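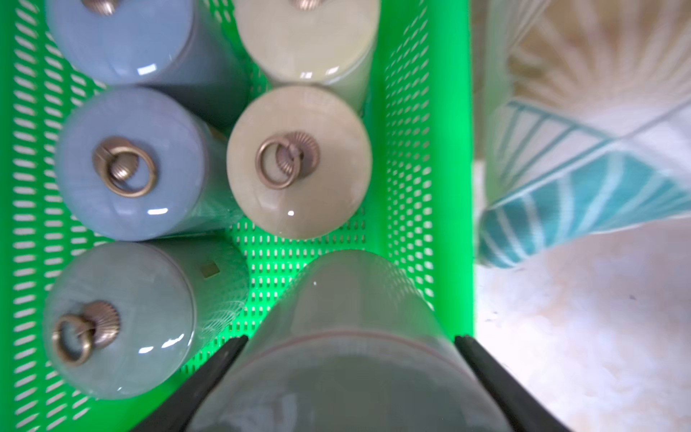 A kitchen canister is a lidded container for dry goods such as tea, coffee, sugar or spices. Canisters are usually cylindrical and are often sold in sets that share one shape but differ in color.

Materials

Canisters are made of ceramic, glass, tin, enameled steel or plastic. Ceramic ones block light and do not pick up odors, but they chip if knocked together. Some glazes show a network of fine lines known as crackle. It may be intended by the potter or may develop with age, in which case it is called crazing.

Lids

A lid may rest on the rim, fit inside it or screw down. The handle is a knob, a loop or a ring pull, the last often fixed to a decorative metal rosette.
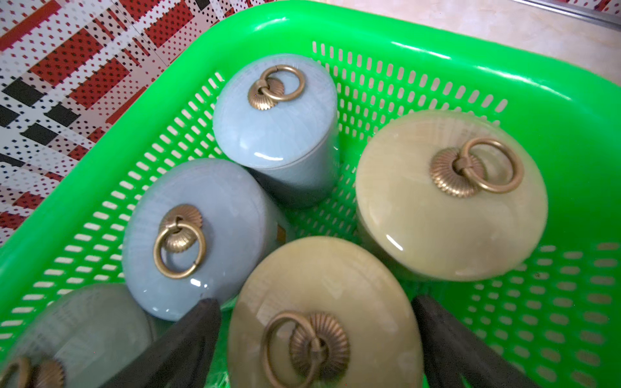
Lids with a silicone gasket keep moisture out better than plain ones – a plain ceramic lid is not airtight.

Storage and moving

Small canisters are commonly kept on a shelf or grouped in a basket. Perforated plastic baskets are light and easy to rinse. Jars carried this way can lean against each other, and cloth is sometimes placed between them.

See also: Cookie jar, Tea caddy, Ginger jar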